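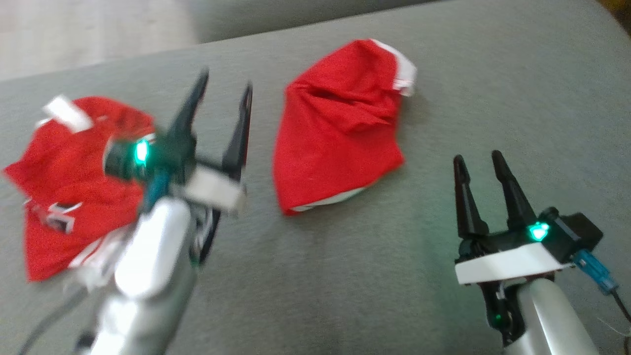 Issue 26, page 4

BRINDSTEAD COSTUME AND CLOTH LENDING: YOUR QUESTIONS

Holiday pieces and other small fabric items

Most of the mail since the last issue has been about returns, especially the red and white things that go out before Christmas. Answers are by Sharada Kartha unless marked otherwise.

What counts as a small fabric item?
Hats, pouches, bonnets, collars, sashes, gloves and anything else that lies flat in one layer on the sorting table. Capes and full suits are large items and go on hangers. If you borrowed a set, the hat is still a small item and comes back separately from the suit.

How many can I borrow at once?
Up to 50 on a group card. Individual cards are limited to four. Schools putting on a show in May should ask early and tell us the ages of the children. Adult hats do not stay on a six-year-old.

Do I have to wash things before I bring them back?
No. Please don't. Red cloth with white trim is the hardest thing we handle, and most of the pink trim in the collection came from somebody's kind wash at home. Shake it out, check inside for hairpins and candy, and bring it in as it is.

Something already got washed and the white turned pink. Now what?
Keep it out of the dryer. Heat sets the color. Put it in a plastic bag while it is damp and get it to us the same day if you can. We can't always bring the white back, but the trim can be replaced on most hats for less than the cost of a new one.

How should I lay a hat out to check it?
Flat on a plain cloth in a color that shows up both the red and the white. Gray is good. Let the point fall to whichever side it wants, then smooth from the middle toward the edges with your palm. Don't pull on the trim to straighten the hat. Turn it over and do the other side. Creases across the middle are normal after storage and don't need to be reported.

The trim is coming loose at one end. Is that damage?
It is wear, and you will not be charged. Pin a slip of paper to the place so the mending table can find it. Leave the loose threads alone – a trimmed thread often turns into a longer gap by the next loan.

Can I sew it up myself?
If you sew well, yes, for a seam inside the hat. Use red cotton thread and a short backstitch. Please leave the trim to us. Never use fabric glue, and no iron-on tape on anything with a pile.

What about items with a buckle?
(Meenakshi Rai) Fold the cloth so that the buckle faces out and nothing else is stacked on top of it. Buckles mark soft fabric within a week or two, and the mark is permanent on felt. If a buckle has come off, put it in an envelope with the item number and hand it over at the desk. One dropped loose in the return bin is usually gone for good.

Where is the item number?
On a white cloth label, normally inside the lower edge. On older stock it may be along a side seam. The numbers run to 900 at present. If the label is missing, write down the name on your card and leave the item on the desk, not in the bin.

How should I store things between a Friday show and a Sunday show?
Flat, in a pillowcase, somewhere dry. Plastic bins with lids are fine for one night. Stuff hats very lightly with tissue if they have to stand up. Newspaper comes off on white trim.

Red dye rubbed off on my white shirt. Is the hat faulty?
Probably not. New red cloth can rub off for the first few wearings, mostly when it gets damp. We test new pieces with a white handkerchief, but some get past us. Tell the desk and we will test it again.

When are holiday items due back?
All of them by 12th February. After that date the late fee applies, and the card is held until everything is in. If you are missing one piece from a set, bring the rest and we will mark the loan as partial.

Can I donate hats and pouches?
Yes, if they are clean and have no battery lights in them. We have plenty of child sizes and are short of large adult ones.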